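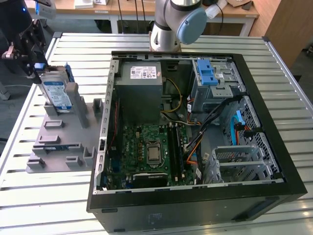 Figure 2. Desktop tower opened for disassembly. The side panel is removed, and no cooler is installed on the processor. The hard drive is in its blue plastic carrier.

3.2 Opening order and access to the parts

The desktop computers that reach a repair workshop are mostly of the tower type, and their construction has changed less than one might expect. The outer shell protects a metal chassis, and the chassis holds the board, the power supply and the drives, each in its own place. For reuse, the important question is which of these parts can be taken out without touching the others. We call such a part "free". A part which needs another one to be removed first is called "bound". The distinction was proposed by Arturo Pace in the early work at the Stollham workshop, and we keep his terms here.

The tower is laid on its side before anything is opened, so that the board is at the bottom and the parts stand up from it. In this position, gravity helps to keep the loose screws inside the chassis and they do not fall on the floor. It also means that the cables hang over the board and can hide the memory slots. The workers at Stollham learned to fold the power cables toward the drive cage before they start with the memory. This step does not appear in the service manuals we consulted, but we include it in our procedure.

In the case of Figure 2, the drive carrier is a free part. The carrier is made of plastic, and its color is the same kind of blue as the latch on the drive cage. We found this use of color very helpful for new workers. Elisa Parisi, who wrote the training sheets, could leave out most of the text in the drive section and write only "touch what is blue first". Where the manufacturer used no color, the new workers often looked for a screw that did not exist, and in a few cases they bent the cage.

The power supply is bound in a different manner. Its screws can be reached at any moment, but its cables go to the board and to the drives, so it cannot leave the case until they are disconnected. The yellow and black wires are stiff in older units, and the plug on the board has a clip which must be pressed while pulling. We recommend to hold the board down with the other hand near the plug — never on the capacitors. The regulatory label on the power supply should be read and noted while the unit is still in the case, as it is easier to keep it flat and in good light.

The processor needs more care than all other parts. When the cooler has been taken away, the silver lid is exposed, and the old thermal paste should be cleaned before the metal bracket is opened. If the bracket is opened first, paste can get into the socket, and then the board is normally lost for reuse. The processor should stay closed in its bracket during the work on the drives and the expansion cards. An empty socket is a weak point, and a dropped screw is enough to damage the contacts.

Expansion cards are fixed at the rear panel and in the slot at the same time. They should be pulled straight up from the board, with both ends moving together. Memory modules are simpler, and we treat them as free parts once the cables are folded away.

During the trial period, which began in October, the records from Stollham and from the second site, Prantl, covered 2,205 parts. Each record gives the type of part, the order of its removal and its condition after removal. Gemma Ferri and Danilo Ocampo checked the records for the drives and the boards separately, and where they did not agree, the part was examined again. The condition was graded on a scale with 5 steps, where the lowest grade means that only the material can be recovered.

The grading of plastic carriers caused most of the discussion. A carrier with one broken pin still holds the drive, but it does not lock well in the cage. We decided to grade the carrier and the drive as separate parts, so that a good drive is not lowered by a damaged carrier. The same rule was applied to the processor and its bracket.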